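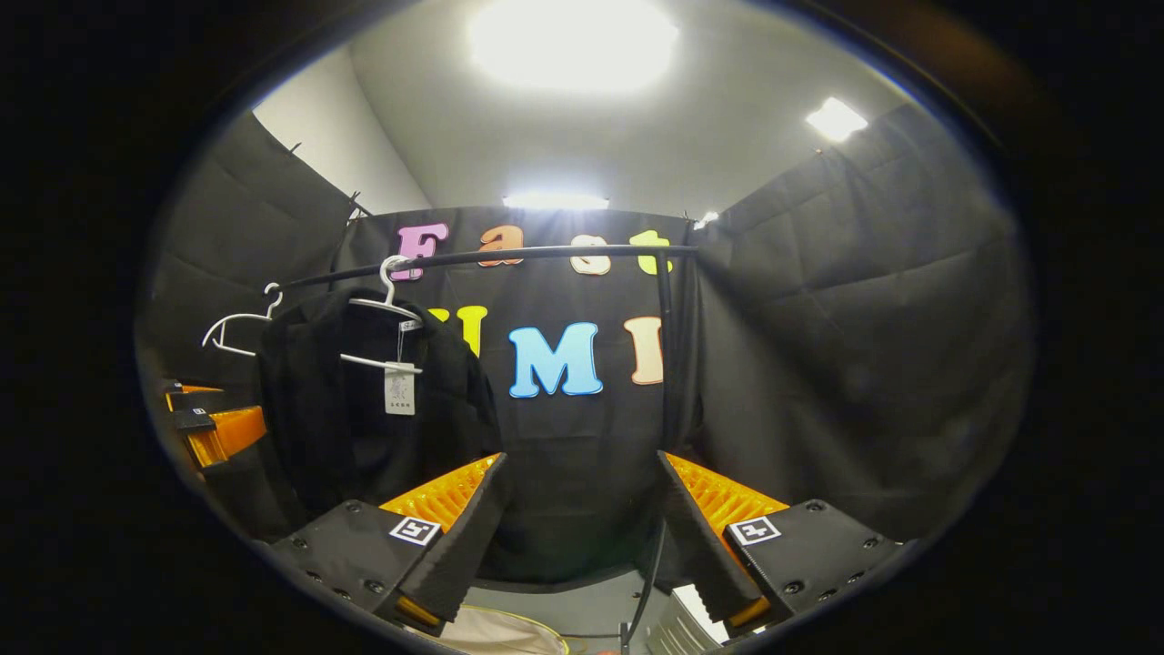 Cabine das roupas, sábado à tarde. Um cabide vazio, o outro com a peça preta ainda etiquetada.

18 de junho de 2022

Passei o dia a pendurar roupa. Escrevo isto sem drama, é o resumo fiel de um sábado de trabalho na Bivell, e se o meu eu de há dez anos lesse esta página ia querer saber onde foi que o curso de engenharia descarrilou.

A meta da semana eram 377 demonstrações válidas da tarefa do cabide. Válida quer dizer que a peça sai do varão, volta ao varão e a gravação não tem buracos. Quando cheguei faltavam onze. Onze parece pouco até se perceber que cada uma pode ser rejeitada pela verificação automática sem que se entenda bem porquê, e que a verificação corre no servidor da Soltholm, que ao sábado anda à velocidade que lhe apetece.

A cabine continua abafada. São três paredes de tecido preto almofadado e a luz redonda do teto mesmo por cima da cabeça, e ao fim de uma hora lá dentro já não sei se estou cansado ou mal disposto. As letras de espuma continuam na cortina do fundo, "Fast" em cima e "UMI" em baixo, cada uma de sua cor. Continuo a não gostar delas. Disse na reunião de quinta que um modelo treinado com aquilo por trás vai aprender a pendurar casacos à frente de um M azul-claro, e responderam-me que a variedade de fundos vem na segunda fase. Tudo vem na segunda fase. A segunda fase já deve ter mais trabalho do que a empresa tem gente.

Para ser justo, a ideia de base agrada-me mais do que o que fazíamos antes. Pegar na pinça com a mão e fazer o gesto é muito mais rápido do que teleoperar um braço, disso não tenho dúvidas, passei o inverno inteiro a teleoperar e ainda me dói o ombro. Os dedos com as almofadas laranja agarram melhor o tecido do que os antigos. O que me custa a engolir é o resto da conversa, o salto que se dá entre "recolhemos depressa" e "portanto aprende". Recolhemos depressa, sim. O que é que recolhemos?

Anotei hoje, para não me esquecer e para não me virem dizer depois que estou a inventar:

Eu tenho um truque. Quando o cabide branco roda no varão, encosto-o com o lado do dedo esquerdo antes de fechar. Não decidi fazer isto, apareceu lá para a segunda semana. Fui ver as gravações de maio e não está lá, fui ver as de junho e está em quase todas. Ora, se o sistema aprende comigo, aprende duas pessoas diferentes, a de maio, que fecha a pinça e reza, e a de junho, que faz batota com o plástico. Perguntei como é que se trata isto. A resposta foi que a média resolve. A média de encostar e não encostar é quase encostar, e quase encostar faz o cabide rodar na mesma.

Segundo ponto. Os falhanços vão para o lixo. Se deixo cair a peça, apaga-se e repete-se. Percebo a lógica, mas o momento em que mais se aprende a pendurar uma camisa é aquele em que ela começa a escorregar de um ombro e a pessoa corrige. As minhas correções, as boas, estão quase todas em gravações que rejeitei eu próprio por estarem feias. Comecei a guardá-las numa pasta à parte. Não pedi autorização.

Terceiro, a roupa. É sempre a mesma. A etiqueta branca de papel continua pendurada no cordel junto à gola, ninguém a cortou e eu também não, porque agora faz parte do conjunto de dados e se a cortasse a meio estragava a consistência (palavra que ouço umas dez vezes por dia). Um dia vão dar-lhe uma peça sem etiqueta e quero estar presente.

De manhã fiz seis boas seguidas e animei-me. Depois vieram quatro rejeitadas, todas com o mesmo erro de seguimento. Mudei o cabo preto de posição, limpei a lente, limpei os marcadores nos dedos com um pano, voltei a calibrar. Quinta rejeitada. Fui almoçar a sopa que tinha trazido, fria, porque o micro-ondas do segundo piso está desde quarta com um papel a dizer que avariou. Voltei, não mexi em nada, e passou à primeira. É isto que me tira do sério. Um problema que se resolve sozinho fica lá, à espera de outro dia, e no relatório aparece como se nunca tivesse existido.

Enquanto o servidor pensava, li o documento que a Soltholm mandou para a fase seguinte, que eles batizaram de Chambi. Vinte e tal páginas, muito bonitas. Querem 3,000 demonstrações até ao fim de julho (escrevem assim, com vírgula, e da primeira vez li três e fiquei felicíssimo). Três mil demonstrações de quê é que já não está tão claro. Há uma página inteira sobre "diversidade" com um gráfico circular, e na página a seguir a lista de material prevê duas cabines iguais a esta. Duas. Com a mesma cortina, suponho. Sublinhei e escrevi na margem "e as casas das pessoas?", depois apaguei porque o ficheiro é partilhado.

O que eu gostava de ver era o contrário. Menos gravações, noutros sítios, com armários maus, com varões tortos, com cabides de arame da lavandaria, com um casaco de inverno que pesa o que pesa. Dava metade das minhas por cinquenta feitas no guarda-fatos da minha mãe, onde nem eu consigo pendurar nada à primeira. Já o propus em abril e a objeção foi que se perdia o controlo das condições. Perdia-se, pois. Era essa a ideia.

Também não quero ser o velho que resmunga ao canto. Na sexta mostraram-nos os vídeos do primeiro modelo, treinado no Grovex com o que tínhamos até ao fim de maio, e havia um em que o braço tirava o cabide do varão com um jeito que me deixou calado. Era o meu jeito. Reconheci a pequena pausa antes de puxar, que faço sempre e que não serve para nada. A sala bateu palmas. Eu pedi para ver as tentativas todas e não só aquela, e passaram ao diapositivo seguinte. Fiquei com a pergunta atravessada o fim de semana inteiro, quer dizer, o bocado de fim de semana que tive.

Voltei a pedir por escrito, hoje, já que estava ali à espera. Três linhas, educadas: quantas tentativas, quantas conseguidas, e se o cabide estava sempre no mesmo ponto do varão. Acho que é o mínimo. Se a resposta for boa, calo-me e pago os cafés da semana. Se vier outra vez um vídeo com música, já sei o que pensar.

A décima primeira entrou às cinco e vinte. Não senti nada de especial, senti fome. Desliguei as luzes, tirei a bateria, pus a pinça na caixa e esqueci-me da camisola em cima da cadeira, só dei por isso no autocarro.

Cheguei a casa e tinha roupa na máquina desde ontem. Estendi-a toda na corda. As camisas ficaram para amanhã, não havia maneira de pegar em mais um cabide.

Para segunda: perguntar pelo erro de seguimento, que ninguém vai perguntar se não for eu. Levar fita para marcar o chão. Copiar a pasta dos falhanços para o disco de fora antes que alguém faça limpezas. E ver se responderam ao email.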